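About the Semik Skin Clinic

The Semik Skin Clinic provides skin care and non-surgical cosmetic treatment to adults in Dramcombe and the surrounding villages. The clinic opened in February with two treatment rooms and now has seven, all of them on the ground floor and reached without steps.

Our practitioners treat acne scarring, thread veins, sun damage and unwanted hair. Every new patient is offered a consultation before any treatment is booked, at which medical history is taken and a patch test carried out where required. No deposit is asked for at this stage, and patients are under no obligation to proceed. 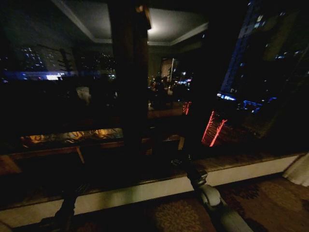

Treatment plans are set out in writing, with the full cost stated. Where a condition would be better dealt with by a general practitioner or a hospital department, the clinic will say so and, with the patient's consent, provide a letter of referral. We do not treat patients under the age of 18.

In the past year the clinic carried out 2,434 treatments. Over 88 per cent of patients who returned our questionnaire said that they would come back.

A second clinic, at Stallby, is run jointly with the Najjar Practice and keeps the same hours, including evening appointments. Records are shared between the two – patients may attend either without registering again.

Page last revised January 26, 2001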